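About Gemitz

Gemitz tests grippers. We also test the arms they bolt onto, the cameras that watch them and the controllers that claim to be in charge, but grippers are how we started and still most of what comes through the door. Manufacturers send them to us, buyers send them to us, and every so often a university sends one with a note asking whether it's supposed to make that noise.

We are a small independent shop. We don't build grippers, we don't sell them and we don't take a commission on the ones we recommend, a policy that has been excellent for our reputation and less so for our kitchen, which still has the kettle it came with.

What we do

Most clients come to us with two or three products and a quarrel. The engineering side likes one, the purchasing side likes another, and the brochure for the third has a photo of it holding an egg. We take all of them, put them through the same set of tasks with the same people, and write down what happened. The report is in plain language with the numbers at the back. If the cheap one is fine, we say it's fine.

A standard comparison is 600 grasps per device, split between rigid objects, soft objects and what our test sheet calls "awkward packaging". The long version is 4000 grasps and is meant for anyone about to order a truckload. We log the misses, the slips, the crushed goods and the operator's remarks, with the last of these edited before delivery.

Hand-held grippers get their own program. The question there is partly mechanical and partly about wrists. A tool can have lovely finger pads and still be something you want to throw in the harbour by mid-afternoon, so we rotate operators and ask each of them to score comfort before they see anybody else's score. We also look at what the on-board camera sees during a grasp, as plenty of designs offer a magnificent view of their own knuckles.

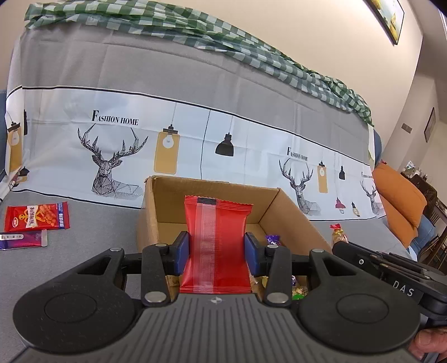 4 min read

Packing snacks into a cardboard box on a sofa is one of our household tasks, and the one visitors ask to have a go at. Here a red packet is going in upright between two blue finger pads, with a second hand-held gripper coming in from the right. Crimped plastic packets are a fair nuisance to hold. They flex, they crinkle, and the good place to grab one is seldom the place you can reach over a cardboard flap. Small wrapped candies are worse in a different way, and a bag tied with a bow brings up the question of whether the bow counts as a handle. (Our protocol says no. There was a meeting.)

We like a busy background too. Patterned upholstery gives a vision system something to chew on, and a camera that performs beautifully over a plain grey mat may turn philosophical when confronted with deer antlers and the words FASHION HOME. Customers have sofas. Their sofas have opinions. It seems only decent to test for it.

How we got here

Gemitz began as the test bench of a packaging-line integrator called Trakel, where our job was to work out why the line had stopped. The answer was the gripper often enough that we began checking grippers before they were installed, and then other firms began asking if we'd check theirs. Trakel was gracious about letting the bench go. We suspect they wanted the floor space.

Our first independent job was a three-way comparison of parallel grippers for a frozen fish processor. The winning unit was the ugliest of the three and had a manual translated by someone in a hurry. That report still gets requested, and we still get letters about it from the maker of the one that came second.

Since then we've added a proper arm cell, a lighting booth for camera trials and a shelf of 589 test objects, all tagged and catalogued. The catalogue includes rubber ducks, pill bottles, a colander, several grades of sock and one cantaloupe, replaced as required.

Kullari

Kullari is our test software. It puts the tasks in order, shuffles them so operators can't get into a groove, collects the logs and lines up the video from different cameras so you can watch two grippers fail at the same thing side by side. We wrote it for ourselves and never planned to hand it over, which you'll understand when you see the menus. Clients on the long program get a copy along with their raw data. Version two has been coming in December for a while now. We've stopped saying which one.

The Ásgeirsdóttir room

Our main lab is named the Ásgeirsdóttir room, after the surname painted on the door when we moved in. It was very nice lettering. The room holds the arm cell, the object shelves and a drawer of finger pads in every colour and hardness we've been able to lay hands on. Swapping the pads is the first thing we try on a gripper that's doing poorly, and we do it on the clock and note it in the report, so a maker can't say we only tried the bad rubber.

Things we won't do

We won't rank a device we haven't had in our hands. We won't run only the tasks your product is good at, though we'll happily tell you which ones those are. We won't let a sales rep operate the equipment during scored trials; they may watch from behind the line on the floor, and there are biscuits.

We also don't give out a single overall score. People ask for a mark out of 100 because it fits on a box. A gripper that handles bearings all day and one that puts away groceries have no business sharing a scale, and we'd sooner lose the sticker money.

Visiting and sending us things

Visits are by appointment. Closed-toe shoes, please, and leave the magnets in the car. If you're shipping hardware, include the power supply, the mounting flange and the correct firmware. One in three is usual. Return freight is on the client, and anything left in the storage cage past the end of the contract goes on the shelf with the ducks.

Quotes for a standard comparison go out within the week. For camera or controller work, tell us what you're running now and what annoys you about it. Long emails are fine.

Page last updated August 16, 2022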